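Friday, June. Glue bench, batch 2

Third attempt at the Trelora hide glue, which the label calls "forgiving." It has forgiven me nothing so far. Soaked 229 g of granules overnight in cold water, then into the pot at ten in the morning. By eleven the whole room smelled like a barn with ambitions.

Test joints
Twelve strips of Dumurura offcut, end to face, clamped overnight. Left the clamps on longer than the sheet says. The first batch let go if you looked at it sternly. This one held to 609 N on the best joint, against a target of 1,000. Progress, if you squint. The break was all in the glue line again, with clean wood on both sides, so I'm still blaming the joint faces and my own impatience with the plane.

Thinning
Added water twice, a spoonful each time. Runs off the brush in a string now, then in drops. Should have stopped at the string. Wrote this down last time as well, in capitals. 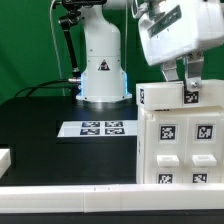 For Monday
Tooth the faces with the old Oltia blade before gluing. Warm the strips first - the radiator will do. Whoever has the good thermometer, please put it back in the drawer marked Were. New pot lid wanted, as the current one is a saucer.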